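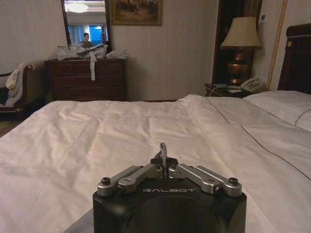
Wosora is looking for an energy markets reporter

Location: Puromville, with travel
Start: August

Wosora is a daily news service on gas, power and refined fuels. We are a newsroom of 10, we publish before most people have had breakfast, and we love this stuff! If you've ever lost an evening to a tanker schedule or a pipeline tariff filing, you'll feel at home.

Your main beat will be diesel and heating oil: who is buying, what the refineries are running, where the storage is filling up. You'll write two or three short stories a day and one longer piece every couple of weeks. You'll also help cover the Estden fuel traders' meeting, six days of panels, hallway gossip and very late filing (we all come back tired and happy).

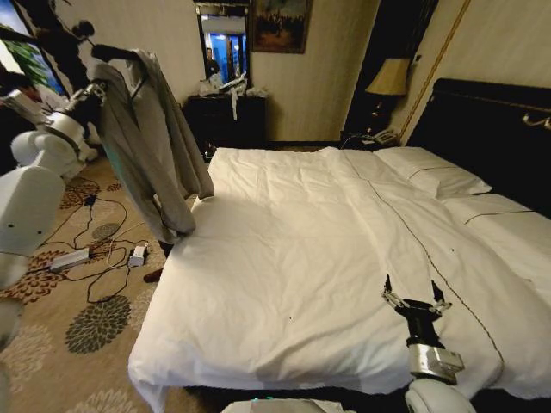 Hotel room with a double bed and padded headboard

What we'd like to see:
- a couple of years of reporting, on any beat where numbers matter
- clean, quick copy in English
- comfort with spreadsheets and with calling strangers
- a second language is great, especially Polish or Arabic

You don't need to know what a crack spread is yet. Our refining editor, Wilczyńska, has taught it to plenty of us and still gets excited about it.

The job is full time, with 29 days of paid vacation and a training budget you really are expected to spend. Early shifts rotate, one week in four. Travel, hotels and meals on assignment are paid by us up front, so there are no expense claims to chase.

To apply, send a resume, three published pieces and a few lines on an energy story you think is being missed to Dalal Nassar, managing editor. Applications close 21 June 2021. We read every one and reply to everybody, and first calls will follow soon after. Questions before then are very welcome!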